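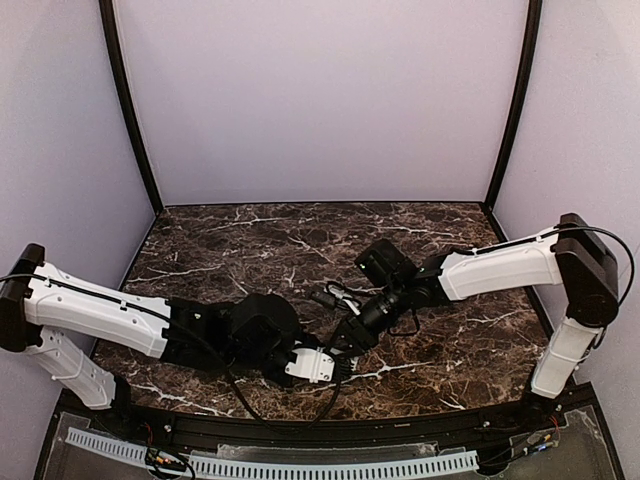
The marble-patterned top, dark brown with the white veins.

Nov 9, 2020

The remote for the air conditioner in the back room quit in July, and I put off dealing with it until last week. By then it was the heat setting I wanted. The unit has no buttons of its own that I can reach without a ladder, so with a dead remote it just hangs on the wall.

My first thought was to buy a new one. The hardware store in Sastonport had a universal remote for $26, and the package listed most brands but didn't list ours, a Zarnier that came with the building. Thaddeus Montoya, who has the unit upstairs, told me to try fresh batteries before I spent anything. I said I had. Then I thought about it some more and realized I had swapped in two from the kitchen drawer, and the kitchen drawer is where we put batteries when we don't know if they are any good.

So I bought a new pack and sat down to do it right. A few notes for anyone with the same kind of remote.

Take the cover all the way off and put it somewhere you will find it. On most remotes there is a latch at one end that fits into a small slot. Press it in and lift. If it is stiff, use a thumbnail. I have broken a latch with a screwdriver before, and that remote spent the rest of its life wrapped in tape.

Look at the metal parts before you put anything in. If there is white or green crust on them, that is from an old battery leaking. A cotton swab with a little white vinegar takes it off, and then you wipe with a second swab and let it dry. For light dirt a pencil eraser is enough. 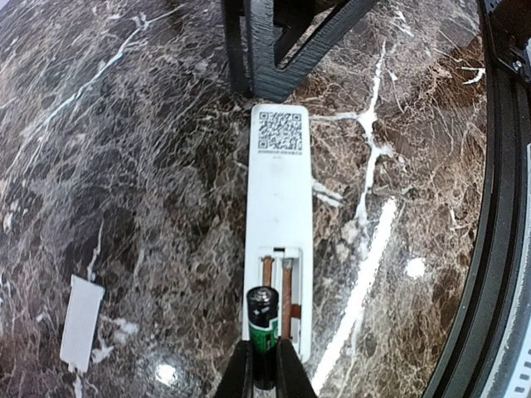 Then there is the question of which way they face. The flat end goes against the spring and the end with the raised bump goes against the plain contact. Many remotes have the two batteries facing opposite ways, and the plus and minus signs are molded into the plastic, usually the same color as everything around them. I hold mine under the lamp and tilt it until I can read them. Put the flat end in first, push against the spring, and let the other end drop.

Use two of the same brand and the same age. I used to pair a new one with a half-used one to get my money's worth, but the weak one drags the other down and is more likely to leak.

Lamai Boonyarit gave me the best tip, which is to write the month on a bit of masking tape and stick it inside the cover. She does this with everything in her house that takes a battery. I have started with this remote and the kitchen clock, and the smoke alarm is next.
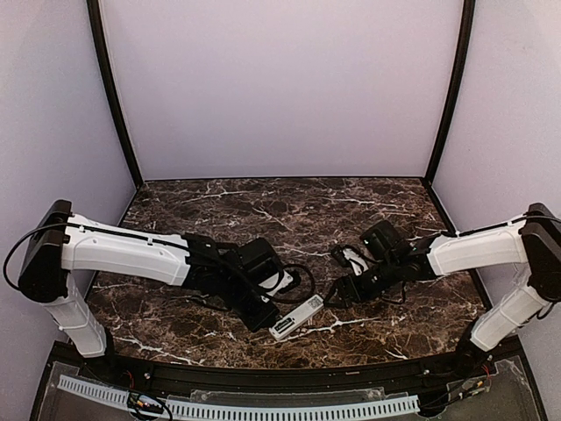 A small white box on the same tabletop.

I also cleaned out the kitchen drawer while I was at it. The loose batteries went into a jar for the recycling bin at the library, and the new ones stay in their package until they are needed. I found the manual for the old Tivano radio in there too, so if anyone reading this still has that radio and wants the manual, leave a comment and I will mail it to you.

The heat works. I have it set low for the mornings, and the filter still needs to be washed.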